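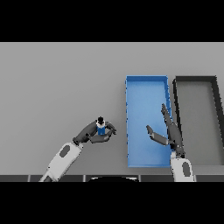 Hendano Outpost: Frequently Asked Questions
Last updated 24 Feb 2020

What is the difference between a Carvalho and a Hudard?

Both are defensive towers. The Carvalho fires single shots at long range and ignores shields. The Hudard fires in a short cone and slows anything it hits. A Hudard has 200 HP at level one, the lowest of any tower, so place it behind a wall section.

Why do my towers stop firing during a wave?

Each tower draws from the shared power pool. When the pool reaches zero, towers shut down in the order they were built, oldest first. Selling a generator mid-wave lowers the pool at once — the refund does not arrive until the wave ends.

How many waves are there?

Campaign maps have 60. Endless mode has no fixed limit, but enemy HP stops scaling after wave 500.

Which enemies can't be slowed?

Crawlers, the armored carrier, and all bosses. Runners can be slowed only once each. A second hit from a Hudard does damage but has no other effect.

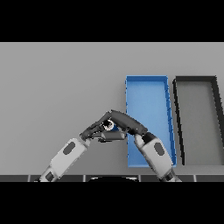

Tabletop with blue bin and two robot arms, computer rendering.

Does difficulty change the rewards?

Yes. Hard mode pays double credits for each cleared wave and removes the repair bonus. Easy mode scores are not posted to the leaderboard.

What is the highest score on the Otness map?

2,599, set by Lurdes Barreto in November on hard mode. Scores from before the wall rework are kept in a separate table.

Can I move a tower after placing it?

Only between waves, and only within the same sector. Moving a tower resets its targeting priority to "nearest." Upgrades are kept.

My save file won't load after the patch. What should I do?

Delete the file named layout.tmp from the save folder and restart the game. This clears custom tower layouts but keeps credits and unlocked maps. If the menu still shows "save version mismatch," the file was made in the beta and can't be converted.

Is there co-op?

Two players, local only. The power pool is shared — credits are not.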